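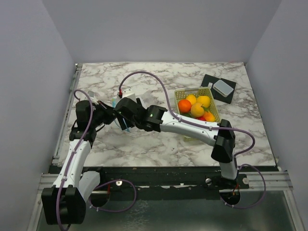
parisa_g replied:
Have to disagree with you on hand guiding. I did it that way all through last winter and I'd go back to it tomorrow. You hold the arm, you feel the thing touch the table, you stop pushing. With leader arms you're guessing from what your eyes tell you, and your eyes are rubbish at the last few millimetres. Have you tried it with just one arm moving and the other parked?

houshang_f wrote:
Parisa, I have, and one arm at a time is fine! It's when you want both of them working on the same object that it falls apart. I've only got two hands and each arm needs at least one and a half of mine, what with the elbow wanting to wander off on its own. I end up leaning over the table with my head right where the camera wants to look, so half the demos are of my hair. Hence the Liltik leaders. I sit down, I've got a handle for each side, and I'm out of the way.

What I'm stuck on is the meeting point. Both grippers come together over on the left half of the table and that's where I'm worst. The wrists are bulky compared with what they're holding, so once they're close I can't see the fingertips from my chair and I go all hesitant. Lots of tiny wobbles. I've got 50 demos recorded and I reckon the wobble is in most of them. Do I bin the lot or carry on?

amir_asadi wrote:
Don't bin anything yet. Train on what you've got and see what it does. Mine learnt my wobble too, it would hover over the object having a little think before closing, exactly the way I do. Looked daft but it still got there most of the time. I then added more demos where I forced myself to move at one steady speed and the hovering mostly went.

parisa_g wrote:
"most of the time" is doing a lot of work there, Amir.

amir_asadi wrote:
It is a bit, yes. I never kept a proper tally, which I regret now.

forough.n wrote:
Can I ask a boring question? Are you looking at the table itself when you drive, or at the camera view on a screen? I did everything looking straight at the table for ages and it felt lovely and natural. Then someone pointed out that the policy only gets the camera, and I'd been using things it had no chance of seeing. With your wrists crowding in like that, the thin strippy bits on that blue item are half hidden behind the gripper. If the camera can't see them, you shouldn't be relying on them either.

I moved over to driving off the screen and my first 9 goes were dreadful (I nearly put a gripper through the tabletop) but after that it came together, and the training went better as well.

houshang_f wrote:
Not boring at all, I've been looking at the table. Never crossed my mind. Hmm. That means learning to drive all over again, doesn't it?

forough.n wrote:
Sort of, but it's quicker the second time round. Put the kettle on, give it an evening, don't record anything. Just pick fruit out of the basket and put it back until your hands stop arguing with the picture. Round things are forgiving.

zohreh_s wrote:
Jumping in on the cables. You've got them clipped along both forearms, good, but that arch on the right arm is very tall. I had a loop like that and every so often it swung across the view just as the gripper closed. The policy got weirdly attached to it. I re-routed the cable one afternoon, changed nothing else, and the thing started missing its grasps! Put the cable back and it was fine again. So if you're going to tidy it, do it before you record any more, then leave it alone.

And keep some slack at the wrist, please. Pull it too tight and you'll find out about it the first time you twist the joint all the way round.

amir_asadi wrote:
Seconding Zohreh. Same goes for clutter. Is the crumpled clear plastic part of the task or just left over? If it's in some demos and gone in others I wouldn't worry, it's probably good for the model. If it's sitting in the same spot for all of them I'd move it about a bit.

houshang_f wrote:
I'll move the plastic about then. The basket has been in more or less one place the whole time too, so I suppose that wants shuffling as well. Right arm has to go across the front of it to get over to the left and I've learnt one very particular path to do that. If I shift the basket I'll have to think again every time, which I was rather enjoying not doing.

parisa_g wrote:
Well, yes! If you only ever show it one path over the basket then one path is all it knows. Tip it a bit further back, bring it forward, swap the fruit round. And I'll say it again, do a few by hand with the left arm locked. You don't have to use them for training. It'll teach YOU how hard the gripper presses, and then you can take that feeling back to the leaders.

houshang_f wrote:
OK that I can live with. Does Mosel let you lock one side and float the other? I can only find a single switch for both.

zohreh_s wrote:
It does, but it's buried. Settings, then arms, then open up each side separately and the hold option is at the bottom. Version 3 onwards, I think. If you're on an older one you'll need to update, and do back up your recordings first as it changed the folder layout on me.

amir_asadi wrote:
Changed mine too. Took me a whole evening to find them.

forough.n wrote:
One more thing, Houshang. Write down which demos were driven off the screen and which weren't. Stick it in the file name, anything. You'll want to train with and without the old ones and compare, and you won't remember which was which.

parisa_g wrote:
Agree with Forough there, for once. I'm still not sold on screen driving though. I get seasick.

houshang_f wrote:
Updating now. I'll have a play tonight with the left side locked, then a go off the screen tomorrow, no recording. Cable first. Zohreh, what clips did you use near the elbow? Mine hold well enough on the long straight bit but I've got nothing where it bends and it makes a big floppy curve there.

zohreh_s wrote:
Nothing at the bend itself, I let it flop. I put one clip just before and one just after, and checked it by driving the elbow through its full range by hand with the power off. Give it a try before you buy anything.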